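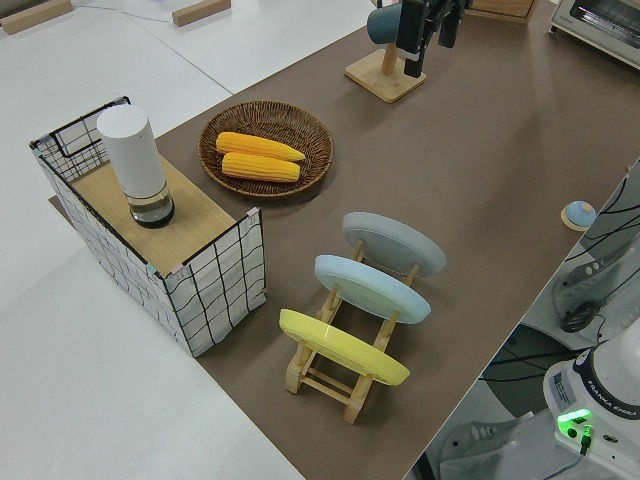
August
By Paraschiva Cozma, Grovari Chess Club

Section 5. Setting Up a Digital Clock for Rated Games

This section applies to all boards used in the Kinditz league and in the Gornau rapid event. The clock should be set by the arbiter or by a person the arbiter has named. Players may check the settings but may not change them.

1. Place the clock on the side of the board chosen by the arbiter. All clocks in a row must face the same way, so that they can be read from the aisle.

2. Switch the clock on with the lever level. If the battery sign appears, replace both batteries before going any further.

3. Select the manual program. Enter the base time for White, then for Black. Confirm each value separately.

4. Enter the increment. League games use 12 seconds per move; the Gornau event uses 2 seconds.

5. Press the lever so that White's side is ready to run, then pause the clock. The display must show the full base time on both sides.

Note: Some older clocks add the first increment before move one. On these models the starting display will be higher than the base time – this is normal and should not be corrected.

Caution: Do not switch the clock off during a game. Pause it and call the arbiter. The remaining times must be written down before any setting is changed.

If a clock fails, the arbiter may replace it and enter the recorded times by hand. The move counter should be adjusted as well, where the model allows it. Faulty clocks are to be labeled with the board number and handed to Traian Dobre at the end of the round.

Spare clocks are signed out on Form 897.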